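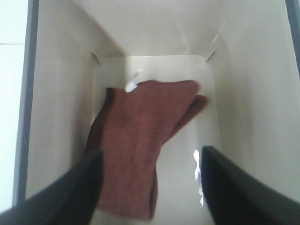
Ticket: Climate controller shows wrong water temperature, pump stops at night
Product: Bresar dairy barn controller, with Lollov water unit
Opened by: Hagos Lemma
Priority: Normal, changed to High
Status: Solved, waiting for firmware

Description of the problem

We have 113 milking cows in one barn. The drinking water is warmed in the winter by the Lollov unit and is moved in a ring line by a small pump. The Bresar controller decides when the pump works. From the beginning of February the pump stops in the night, always between 1:00 and 4:00 in the morning, and starts again without any action from our side. On the display I see the water temperature 34 degrees Celsius during the stop. This value is not possible. The heater is set to 12 and I measured 9 by hand thermometer in the last trough.

I understand that the controller stops the pump to protect it when the water is too hot. So the pump behavior is correct, but the measured value is wrong.

What I already tried before writing:

Restarted the controller from the menu. No change.
Switched off the main power for ten minutes. No change.
Cleaned the plug of the sensor with contact spray. The fault did not come for one night, then it came again.
Checked the sensor cable where it goes along the feed alley. I did not find bite marks or broken places.

I attach the event list from the controller as a text file. Please tell me if you need it in another format.

Reply from support

Hello Hagos, thank you for the clear report. Please send us the resistance of the sensor, measured with the plug removed, once in the daytime and once during the fault. Please also write which sensor type is selected in Settings, Water, Input 2. If you have the older menu, the same page is under Service.

Reply from Hagos Lemma

Input 2 is set to "Type B". I did not change this setting myself. The barn was installed by Grandel and I have their start-up sheet, where Type B is also written.

The resistance in the daytime was normal according to the table in your manual, it corresponds to 10 degrees. For the night measurement I had to wait, because the fault did not come on the first night. On Thursday at 2:20 it was there. I removed the plug and measured, and the value was again normal, near the same as in the daytime. When I put the plug back, the display still showed 34.

From this I think that the sensor is good and the problem is in the cable after the plug, or in the controller. Please correct me if I am wrong.

One more observation. In the same hours the scraper in the manure alley is running. In the event list you can see "Scraper start 00:55" and soon after it the first high value. I do not know if this is important.

Reply from support

It is important. Please look at how the sensor cable and the scraper motor cable are laid. Between them there should be a distance of at least 200 mm, and the shield of the sensor cable should be connected to ground on the controller side only. Please also do this test: put the scraper in manual mode for one night and leave everything else as it is. The alley should be cleaned by hand or in the evening run.

I am raising the priority, because the cows should not be without water circulation if you get more frost.

Reply from Hagos Lemma

Result of the test: with the scraper in manual mode there was no fault the whole night. The display was between 9 and 11. In the morning I started the scraper by hand and the value went up to 34 after a few minutes. I stopped it and the value came down slowly.

I opened the cable channel behind the milk room. The two cables are lying together in one channel and are fixed with the same ties. The scraper motor was changed in the autumn by Jabłońska service, and the new motor has a frequency drive, the old one did not have it. Its cable was put in the nearest channel. The shield of the sensor cable was connected on both ends.

What I did:

1. Switched off the power for both.
2. Moved the sensor cable to the upper channel, where only the light switch wires for 24 volts are.
3. Disconnected the shield at the sensor end and put insulation on it. At the controller end it stays on the ground screw.
4. Switched on and ran the scraper two full rounds. The value stayed at 10.

After this I returned the scraper to automatic mode. Three nights have passed without a stop of the pump.

One question remains. Why does the controller give no alarm when the value jumps so much in some minutes? I found the fault only from the event list. If the water had frozen in the ring line, I would have learned it from the cows.

Reply from support

Thank you for the good work. The jump alarm exists for the air sensors but not for the water input. We have passed your request to the developers and it is planned for the next firmware. Until then you can set a low-flow alarm under Water, Pump, Alarms, with a delay of 15 minutes. Please keep the scraper in automatic mode and write here if the value goes up again. The ticket stays open until the firmware is out.

Reply from Hagos Lemma

Low-flow alarm is set and tested by closing the valve. The message came to my phone after 15 minutes. Thank you for the help.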